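Robot chore watch: the floor is still winning
July 5, 2023

A reader wrote in last month to ask when she could stop picking up after her sons. She has two of them, both teenagers, and she had seen a clip online of a robot folding a towel. Was it time to start saving? I wrote back that I'd look into it, and then I fell down a hole for three weeks, so you're all getting the answer whether you asked or not.

The short version is no, don't start saving. The long version is a lot more fun, though, and it has left me more hopeful than I was when I did this same column two summers ago (the one where I said we'd have robot lawyers before robot maids, and a bunch of lawyers wrote in).

I started with Fulgencio Marín, who ran the repair bench at Lastonside for years and now spends his days teaching arms to do the stuff the rest of us do half asleep. I asked him what the hardest chore was, expecting him to say dishes or fitted sheets. He said "tidying," right away, before I'd even finished. Dishes are at least dishes, he told me. You know you're going to get plates and cups and forks, and you know they go in the rack. Tidying a floor could be anything. You have to see the thing, work out what it is, decide if it's trash or treasure, find a way to get hold of it, and know where it lives. My kids can't do the last part either, but I let that go.

He walked me through a test his group does. They scatter 20 things on a floor, ordinary things you'd find in anybody's hallway, and the arm has to put each one in the right bin. Over the whole spring they ran 2440 pickups. I asked how many of those went wrong in a way that made someone groan out loud, and he laughed and said they do keep that number, and it's 138. Which sounded great to me! Then he explained that those are only the groaners. Plenty more were slow, or took a second try, or ended with the thing in the bin but upside down and hanging out the side. A person would shrug at that. A person would also have finished the floor and gone to make lunch.

Now, on the shop floor it's a different story, and I want to be fair about it. I visited Cuvetti, where they make hinges and brackets and other small metal bits you've never thought about, and they have an arm that takes parts out of a tray and feeds them to a press all day long. It's boring to watch, in the best way. The part is always the same part. The tray is bolted down. The lights never change. If you could get your family to leave their shoes in the same spot, at the same angle, every single evening, I could probably get you a robot by Christmas.

But the minute you ask that same kind of machine to clean up at the end of a shift, you're back in my reader's living room. Tools left out, packaging on the ground, somebody's cable running under something. Pagano, over on the other side of the parking lot, tried it for a while with a rolling cart and an arm on top, and the foreman told me it was very good at finding wrenches and very bad at leaving alone the things that weren't done being used. He had his sandwich put away on him. Twice, he says, and I believe him.

So what makes a floor so hard? I kept asking people this and I kept getting the same couple of answers, so I'll pass them along. One is that a lot of grippers are just two fingers. Try picking up your own stuff for an evening with only your thumb and one finger and you'll see what I mean (I did this, my husband has the video, no you may not see it). Flat things are a pain. So is anything with a hinge in it, or anything floppy. 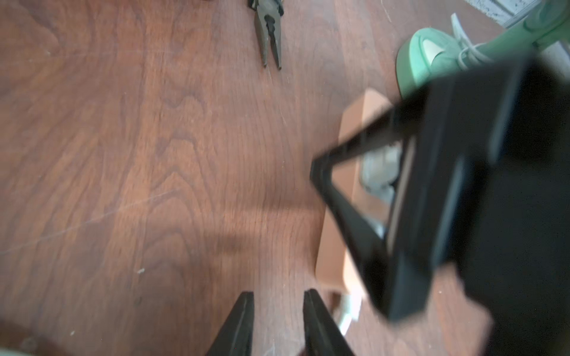 The other answer is about things being in front of other things. We look at a pile and fill in the rest without trying. If I see the heel end of a shoe I know there's a toe. The software has gotten much better at this, and Fulgencio says it's the biggest change he's seen since he started, but it still gets thrown when one object is sitting partly on another, or when the camera is so close to something that it turns into one big dark blur. Then the arm has to back up and look again, and that's where your afternoon goes.

There's a company called Brilov that says it will have a home tidying robot ready for real houses in 5 years. I talked to them for an hour and I liked them a lot. They didn't try to sell me a butler. What they described was closer to a slow, patient helper you'd switch on when you leave for work, and if it got half the floor done by the time you came home, well, that's half a floor. I'd take that. I told them so, and I also told them about the sandwich, and there was a bit of a silence on the line.

To my reader with the two teenagers: keep nagging them for now. They've got ten fingers each and they already know where the shoes go.

Next month I'm taking on laundry, and I need your help. If you've got a machine at home or at work that folds, sorts, hangs or irons anything, and you'd let me come and stand next to it, hit reply and tell me what it does and how often you end up doing the job over yourself.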